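Regimental Buttons and What They Can Tell Us
Final project report, Material Culture module
Levente Antal

Introduction

When I first put my name down for this project I had a rather romantic idea of what working with military collectables would be like. I imagined swords, perhaps a helmet with a good story attached, and certainly a few medals in velvet cases. What I was given instead was a biscuit tin of buttons. It came to the department as part of the Bawa gift, a mixed lot of uniform fittings put together by a family over two generations, and my supervisor handed it to me with the words "see what you can make of these". I have spent most of a year doing so, and I have grown very fond of that tin.

The full gift holds close to 1,000 pieces if you count every loose hook, pin and scrap of braid. For a project of this size I needed something much smaller, so I chose 60 buttons that were in good enough condition to read on both sides. They are mostly British, mostly brass, and mostly from tunics worn between the 1870s and the 1920s, though there are a few stragglers which I could not resist including.

Why the back matters

Most people who pick up a button look at the front, and of course that is where the badge or crest is. Dealers and collectors turn it over first. The back of a button very often carries the name of the maker and sometimes the town, and since firms changed their names, took on partners and moved premises, those few tiny words can narrow down a date far better than the crest can. A regiment might keep the same design for forty years. A maker's mark may only have been used for ten.

In my group the commonest mark was that of Gilleo, whose name appears in two forms. The earlier form is stamped in raised letters round the rim with a small dot either side. The later one is sunk into the metal and is much plainer. I was delighted when I found that all the pieces with the earlier mark also had the older type of shank, a loop of wire set into a little cone, because it suggested that my rough ordering was sensible. The second maker, Drisley, was harder going. Only 11 buttons carried that name and several had been polished so hard over the years that I needed a lamp held very low to one side before I could read anything at all.

Polish, and the trouble with it

I should say a little more about polish, as it took up so much of my time. A soldier was expected to keep his buttons bright, so some wear on the high points of the design is part of the object's working life and ought to be left well alone. Later polishing by owners is another matter. It tends to be more even, it softens the edges of the lettering, and it leaves a whitish paste in the hollows. I had hoped to tell these two kinds of wear apart with confidence. I could do so in perhaps half of the cases, and in the rest I have simply written "worn, cause uncertain" in the catalogue and moved on.

I did not clean anything. This was agreed at the start and I was glad of it, as the temptation on a dull February afternoon is considerable! Each button was brushed with a soft dry brush, weighed, measured across the face and put into its own paper envelope with a pencilled number.

Copies and restrikes

The part of the work I enjoyed most concerned the two buttons which turned out to be later copies. Both show a crowned star of the pattern I have called the Hultitz type, after the name written on the old card they were sewn to. At first glance they are very handsome. Set beside a period example, though, they are noticeably lighter, the rays of the star run together near the middle, and the shank has been soldered on slightly off centre. Neither has a maker's mark. I don't believe they were made to deceive anybody, and they may well have been produced for theatre costumes or for a reunion dinner, but they had been listed in the family notebook as originals and I have corrected the entry.

Showing the results

Part of the module mark is given for sharing the work outside the department, and I chose a small display with an open afternoon alongside it. The display had the buttons arranged by maker instead of by regiment, which puzzled one or two of our older visitors until they were given a magnifying glass and invited to look at the backs. After that it was difficult to get the magnifying glass returned.

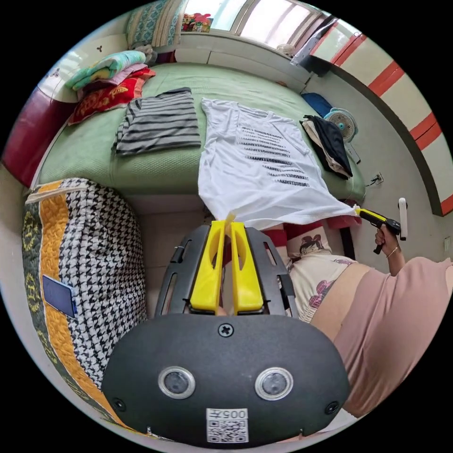 Fig. 1. White T-shirt with stepped rows of black lettering, held at the corners over a green bed cover.

What I would do differently

I would begin measuring sooner. I spent my first weeks reading about regiments and drawing up a beautiful table of amalgamations, very little of which I needed in the end. I would also photograph every back twice, with the light from opposite sides, because a letter that vanishes in one picture will often stand up clearly in the other.

My thanks go to the Bawa family for their patience with my letters, and to the stores staff for the loan of the good scales. The catalogue and the envelopes are now in drawer four, with the original tin kept beside them.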